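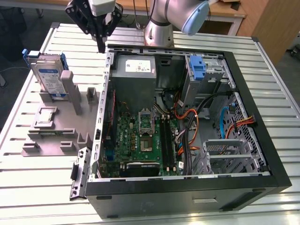 Montserrat Montes, faculty advisor, Wotthorpe Robotics Club

Notes for September 4, 2026

Start with the job. The arm has to put a CPU in the open socket and a hard drive in the cage. Both parts wait in the gray tray left of the case.

Say how long we have been at it: since February, 376 logged runs.

Point out the raised bracket on the socket. Students still close it by hand. Closing it is this year's project.

Cables: ask the room how they would keep the gripper clear of them. Give them two minutes.

Then the sign-up sheet. We have room for 10.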